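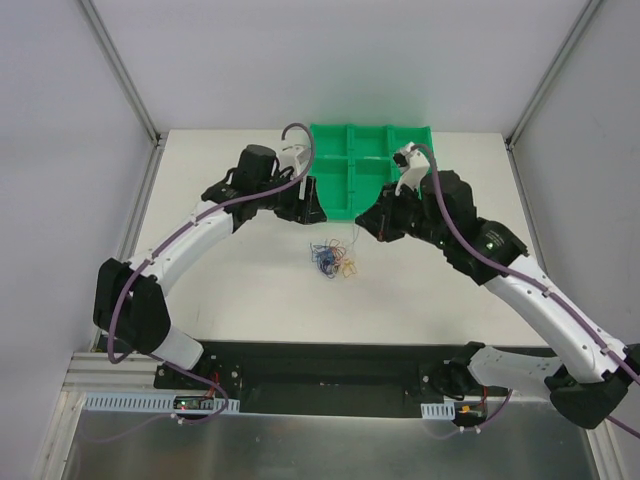

Carola Ackermann wrote in to ask whether she really has to unplug everything before tidying the cords behind her desk, and my answer is yes, please do, even if it means resetting the clock on the printer afterward!

So, let's get going. Pull the desk out far enough that you can kneel behind it comfortably, and shut down the computer properly before you touch a single plug. As each cord comes out of the power strip, wrap a bit of masking tape near the plug end and write on it what the cord belongs to (lamp, monitor, speakers, and so on). I skipped this step back in September and spent a whole evening guessing.

Next, lay the cords out on the floor and work the knots loose from the middle, never by tugging on the ends. Wipe each one with a dry cloth while you're at it. You'll probably find a charger or 2 for phones you gave away years ago, and those can go to the recycling drop-off.

Coil any extra length into a loop up to 6 inches across and close it with a hook-and-loop strap, snug but not tight. Screw the power strip to the underside of the desk, toward the back, and plug things in again one by one, with the lamp last. Leave a little slack on the monitor cord if you like to swing the screen around.

Allow 75 minutes for a full desk, or 30 for a small one.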